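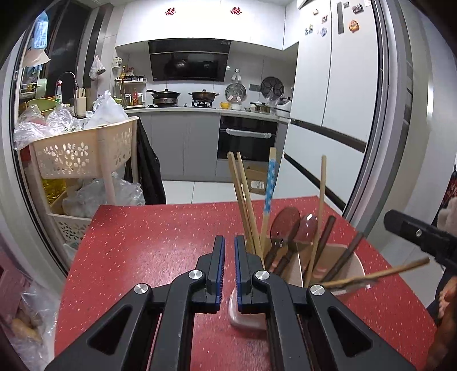

Kite and bar compatibility should be a published specification. At present a rider who buys a second-hand Boderell canopy and flies it on a Clanico bar has to infer the correct line length, bridle setting and depower throw from forum posts. Chopsticks are interchangeable: one with a blue patterned wrap will work beside a plain wooden one, provided the lengths match. Flying lines obey a similar rule with less tolerance. A 17 mm mismatch between rear lines is enough to pull a small kite off centre, and most bars leave the shop with no stated figure at all.

Manufacturers argue that mixed systems are a liability. The safety release is a fair concern, but a single-line flag-out either depowers the canopy or it does not, and this can be tested and printed on the bag. Riders spending over $2,000 on a kite and bar are entitled to that label.

Recent items
Phelan harness hooks: wear limits
Tramerside launch area, May wind summary
Re-waxing spreader bar webbing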